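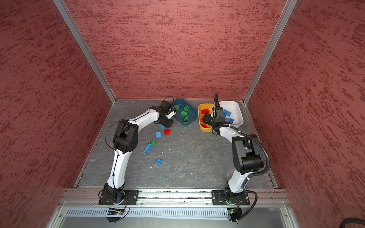 Week 3: Sorting by color, and what the bowls have to do with it

Handout for Ebise Moges's Early Math group, 24/07/2020

Last time we did heaps and rows. Today is sorting, my favorite topic in the whole course (I know, I say that every week), and we're starting with color before we get to shape or size.

Take a look at which blocks are in which container. The green ones are in the dark teal one and the red ones are in the yellow one. I love this setup for teaching! Red blocks in a red bowl is really a matching job, and a child can do it by eye without ever thinking "these belong together." Put red in yellow and the child has to hold on to a rule. Teal is the sneaky one, by the way. It's close enough to green that some kids will treat it as a match, so you can get a right answer on green and then a total muddle on red, and that tells you a lot about what the child was doing all along.

Words I'd like you to use

Sort: put things into groups by a rule.
Match: find the thing that looks the same.
Attribute: the feature you're sorting by. With children I just say "what we're looking at."
Set: the group you end up with. A set can be big or small, and it can have nothing in it at all. We'll come back to that one, it always starts an argument.

Notice that the sets don't have to be the same size. There are four green blocks in the teal container and two red in the yellow bowl, and that's perfectly fine sorting. Children who have done a lot of sharing-out games will sometimes try to make it even. Let them, then ask what the rule was.

Running it with a small group

Put out three containers and a mixed pile of blocks. I use the Skoswood set from the cupboard, but any plain blocks will do as long as they're all one shape.
Place one block in each of two containers yourself. Say nothing about why.
Hand the child a block and wait. Wait longer than feels comfortable! I'm terrible at this.
When the pile is done, ask "How did you know where that one goes?" and write down the answer word for word.
Then swap the bowls around on the table and do it again. Does the rule follow the bowl or the spot on the table?

About the third container: don't tell them what it's for. When Mihret Mamo tried this in May she slipped in a blue block near the end, and one boy held it for ages before deciding the spare bowl was "for the different ones." Gorgeous answer. Another child put it in with the green and said they were both cold. Also a rule, also worth writing down.

Things to read or try before next week

Chapter 3 of the Grestura reader, the bit on one-attribute sorting. Skip the worksheet at the end, it's really matching.
Try the bowl swap with one child and bring your notes, half a page is plenty.
If you're paired with Kiros Belay or Diệp Thái, check with them first about who has the blocks.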